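Research > Talks > Marna Programme > Speaker notes
Print | E-mail
February – Bayu Lumenta

Good afternoon. My remarks concern how Marna gathers examples of household work for its learning system.

Slide 4. Each example is recorded by a person holding a gripper in each hand. The Oltdale set holds 1,000 examples of folding, made in 40 homes. A further 403 were set aside at review – chiefly for poor tracking – and are kept apart from the training data.

Slide 5. Pause here. We ask that rooms be left as the household keeps them. Patterned covers and daylight from a window are welcome, as the system must cope with both.

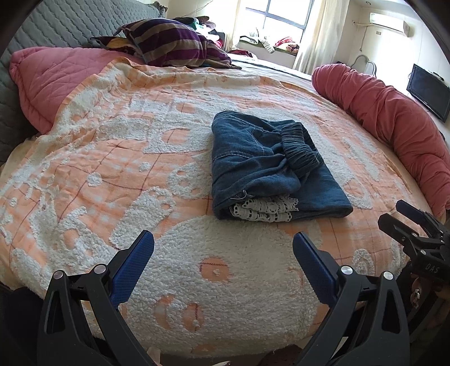

Folded denim trousers on a chenille bedspread, with the fingers of the gripper open.

Slide 6. The target for the next stage is 2,000 examples. Gradaton will take over labelling. Questions on access should be sent to the Ong office.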